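How to clear a food hall table in one trip

Most advice on clearing your own table comes down to "take your tray to the return." Thanks. I have eaten lunch in the hall at Ballover most working days since April, and I can report that the advice fails the moment a meal involves more than a tray. A tray slides along fine. The bottle, the bag of leftovers and the wrapper under the bag don't.

I'm also suspicious of the systems people recommend. Irfan Soomro swears by stacking everything on the tray by height, tallest in the middle. I tried it for a week and lost a drink on the way to the counter. Zawadi Mwakyusa puts all the paper in one cup, and that works until the cup has something left in it. What follows is the order I've settled on. It's dull and it gets the table cleared.

What you'll need

The tray the food came on
One cup that you know is empty
Two napkins, one of them clean
A bag, if you plan to take food away

Before you start

Look at what is on the table and decide what leaves with you. Do this sitting down. People stand up first and then start deciding, with a coat over one arm, and that's how a perfectly good bag of snacks ends up in the trash.

The usual mix is a tray with its paper liner, a cup, a green bottle and assorted paper.
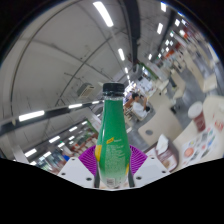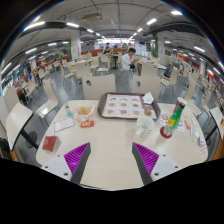
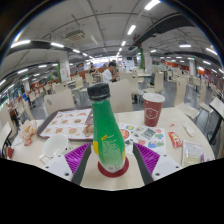

Step 1. Take the bottle off the list

Check the cap and tighten it. If there's a drink left that you want, put the bottle in your bag now, upright. If you don't want it, keep it by your hand and carry it separately. A bottle on a tray is the first thing to go over. I don't care how steady you think you are.

Step 2. Deal with the food

Anything still in a bag and still worth eating gets closed and packed. Twist the top twice and tuck it under. Those little plastic bag clips (Sobia Hashmi gave me a set of Urkus ones) are fine at home, but I have yet to see one survive a backpack.

Scraps go to the middle of the liner. Don't brush them onto the floor. I shouldn't have to write that down, but I've seen the floor.

Step 3. Paper, but not all of it

Go through the paper before you crumple any of it. Menus and table cards may belong to the hall, and receipts may be something you need. I once threw out a receipt for 900 and had to ask for it at the counter, where they were less amused than I was hoping.

Then flatten the wrappers. The popular method is to ball them up, and I think it's wrong: a balled wrapper rolls, and it opens up again as soon as you let go. Fold each one in half with the messy side in and lay it on the liner.

Step 4. Cups

Pour what's left of one drink into another only if both are yours and both are going to the sink. Take lids off if your hall sorts them separately. Ours has a sign about it, which Junpei Sugawara claims makes no difference to where anything ends up. He may be right. I do it anyway.

Nest the empty paper cups and lay them on their side against the raised edge of the tray. Standing cups look tidier and fall over sooner.

Step 5. Fold the liner

Bring the long sides of the liner in over the scraps, then the short sides. You want a flat parcel. If the paper has soaked through, skip the folding and put the clean napkin over the top, or you'll be holding two halves of a liner and the contents will be in your lap.

Step 6. Wipe

Use the second napkin, dry, from the far side toward you, and catch the crumbs over the tray. Sticky patches need water, and a splash from a drinking bottle is enough. I'm not convinced by wet wipes here. The pack of 50 from Bolger I bought left streaks on every pale table I tried it on.

Round tables are more annoying than square ones because there's no corner to sweep into. Follow the edge, then do the middle.

Step 7. Carry

Tray in both hands, bag on your shoulder. If you kept a bottle out for recycling, this is where the one-trip promise gets thin: tuck it under your arm with the cap facing forward, or hand it to whoever you ate with.

Push your chair in before you pick up the tray. Doing it afterward with a hip is possible, and I've heard the noise it makes.

If the tray return is full

Put the tray on the nearest counter and take the trash to the bin yourself. Adding one more to a leaning stack is not clearing up. Yasir Rizvi does it every time and calls it efficient, and I've stopped sitting with him on days when the soup is on.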